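Jorico second-hand toy listings, README

Version 6, last changed Oct 9, 2021

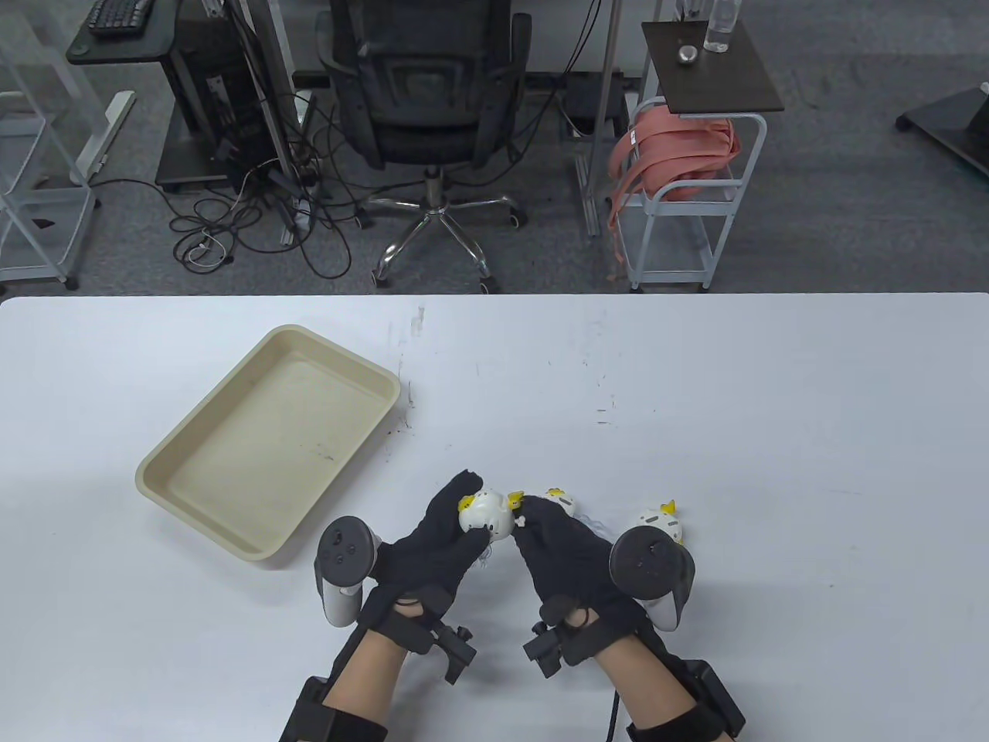 White chick toys with yellow details, on a white table.

What is in this dataset

Jorico is a collection of short texts in which people offer used toys for sale or for free. The texts come from the notice pages of two towns, Eltlow and Grondon. There are 1,463 listings in the present version. Each listing was written by a private person, and we took them with the permission of the page owners.

We made the collection to study how people describe the condition of an old object. Words like "good", "fair" and "loved" are used very differently from one seller to another, and we wanted to have enough text to compare them.

Files

listings.csv – one row for each listing
labels.csv – the condition labels, joined by listing_id
places.csv – short codes for the districts of both towns
CHANGES.txt – what is different from the older versions

All files are UTF-8 with a comma as separator. Text fields are in double quotes. If your spreadsheet program shows strange letters in the names of districts, please choose UTF-8 by hand when you import.

Columns in listings.csv

listing_id: a number, stable between versions
town: E or G
title: as written by the seller
body: as written by the seller, with contact details removed
price: in whole pounds, 0 when the toy is given away, empty when no price was written
toy_type: one of nine types, see below
month: month of the listing, without the day

Toy types

The types are animal, doll, vehicle, building set, board game, puzzle, outdoor, musical and other. A plush dog and a plastic cow are both "animal". A cow that plays a song is "musical", also when the seller talks mostly about the cow. We discussed this rule for a long time and it is still not perfect.

Labels

Ermira Tomić and Sérgio Torres read every listing separately and gave it a condition label: new, light wear, heavy wear, broken, or not stated. When they did not agree, Priya Begay made the final choice. Both first labels are kept in labels.csv, so you can calculate the agreement in your own way.

Please note that the label is about what the text says. The labellers did not see the toys or the sellers' photographs.

Known problems

- Listings from Grondon are longer, as the page there had a form with a minimum of 30 words. Do not compare text length between the towns.
- Sellers who offer a whole box of toys have only one row. The type is then the first toy they mention.
- Spelling mistakes are kept. "Jigsaw" is written in six ways.
- Some listings were copied again in May with a lower price. We kept these and did not mark them.

Personal data

Phone numbers, e-mail addresses and street names were removed by a script, and then Roscoe Pettigrew checked all rows by eye. If you find something that we missed, please write to us before you open a public issue.

Licence and contact

You may use the data for research and teaching. Selling it is not permitted. Questions go to Marama Hapeta, who also keeps the older versions – they are not on the download page any more, but she can send them.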